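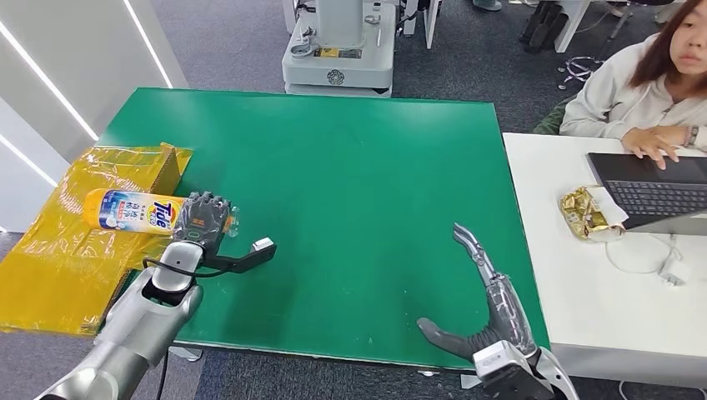 緑色の作業台で洗剤ボトルをつかむ双腕ロボット

Clultiroraは04/03/2023、物流子会社Allariの小分け包装工程に導入する双腕ロボットについて、調達計画の概要を公表した。初年度の導入数は2台。本体と多指ハンドを別々の契約とし、ハンドは消耗品に準じた区分で予算を組む。

対象工程は、洗剤などの日用品ボトルを作業台から取り上げ、箱に移すまでの作業となる。取り扱い品目は400で、このうち137品目を第一段階の対象とした。選定では容器の形状と重心位置、包装フィルムの有無を基準に用いた。粉末の袋物とガラス容器は第二段階に回す。

予算案では、本体の購入費のほか、手袋やケーブルなど交換部品の在庫費、作業台と架台の改修費、操作担当者の教育費を個別に計上している。保守契約は年次更新とし、ハンドの指関節については稼働時間に応じた従量制を併用する。リース方式も検討したが、ハンドの改造に制限がかかるため見送った。

調達を担当するDirceu Vieiraは「本体の価格差は比較しやすい。見積もりが割れるのはハンドの交換周期で、ここを固定しないと総額が決まらない」と説明する。応札したBarbosaとJiltelleyの2社には、交換周期の算出根拠を添えた再見積もりを求めた。

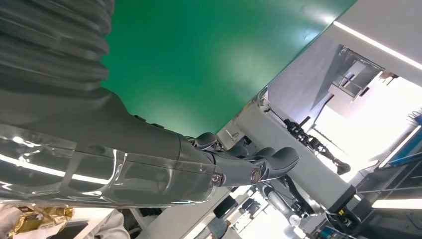 Solange Medeirosは、初年度の予算に停止時の代替要員の費用が入っていない点を問題にしている。ハンドの交換中は該当工程を手作業に戻すことになり、その人件費を保守費と切り離したままでは投資回収の計算が合わないという。部品の納期を契約書に明記し、遅延時の負担者も先に決めておくべきだとした。

Clultiroraはこの指摘を受け、代替要員費を予備費から独立した項目に改める方針を示した。修正後の予算案には、評価項目を107に整理した受け入れ試験の要領も添付する。試験では把持の成否に加え、復旧に要する時間と、ケーブルの取り回しを含む保守作業の手順を確認する。

発注先は7月に決める。設置場所の床荷重と電源容量の調査は契約前に終え、費用はAllari側の設備予算から支出する。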